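How to hand the break room cleanup to a robot without making everyone mad

I run operations at Curkuvier, which is a fancy way of saying I order the toner and deal with the complaints. Last year we brought in a two-armed robot to clear and reset our shared rooms, and I made most of the mistakes you can make. So I wrote down the way I'd do it if I were starting over. You don't need to be technical for any of it (I'm sure not!).

Step 1: Write down who does the job now

Do this before you talk to a single vendor. Our lease said Fliltum handled the shared rooms, but Fliltum only did floors and trash. The cups, the stray laptops, the chairs left every which way - all of that was Areeba Pirzada at the front desk, and it wasn't in her job description anywhere. She was spending 9 hours a week on it. If I hadn't asked her, I would have planned the whole rollout around the wrong people.

Step 2: Talk to that person first, and alone

I announced ours at a Monday all-hands. Bad idea! Areeba heard the word "robot" at the same time as the sales team did, and she spent the rest of the day wondering if she still had a job. Sit down with the person, tell them what's changing and what isn't, and get the part about their hours in writing from your boss before you open your mouth.

Step 3: Sort the stuff into "move it" and "leave it"

Go into the room at the end of a normal day and make two lists. Cups and bowls go on the first one. Anything personal goes on the second, and so does anything with a screen until you've had a good long run without trouble. We argued about laptops for two weeks. Areeba won, and the rule is that the robot works around an open laptop and a person closes it.

Step 4: Try it in simulation

Our supplier, Viklund, builds a rough copy of a room in software, and you get to watch the arms work in there before anything rolls through your door. Ask for this even if it costs a little extra. Ask for a long table with the chairs left around it, too, since a tidy test room won't teach you much. I sat in on these with Areeba and she caught more than I did.

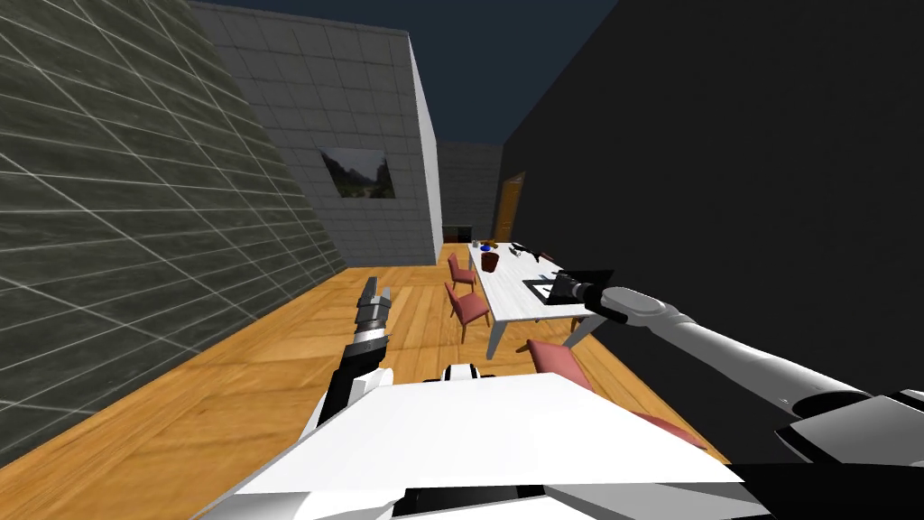

Who should decide what the robot is allowed to touch?

The person who does the job today, with a manager signing off on the list. They know which things get left out on purpose and who gets upset when something moves.

Step 5: Pick the hours with the people who use the room

We started with a run at 2 in the afternoon because the calendar looked open. The calendar was lying. That's when the support team eats, and they did not enjoy having company. Now it goes at 7 p.m. and the grumbling has mostly stopped. Put the time on the door.

Step 6: Give somebody the stop button, and the pay that goes with it

Somebody has to check the log, update the lists and hit stop when things look wrong. That's a real job. Areeba took it on, went through the Treren course (19 lessons, pretty painless) and got a new title and a raise. I had to push for the raise twice. Push anyway.

Step 7: Check in after the first month

Ask people what got worse as well as what got better. Ours missed having Areeba wander through and chat, and so did she - she told me the cleanup was when she found out what was going on in the building. So she still does a lap in the morning with her coffee, and it's on her schedule as work time.

If you're setting one up yourself, get your two lists done before the supplier's first visit and bring printed copies. Mine were on my phone, and my phone was dead.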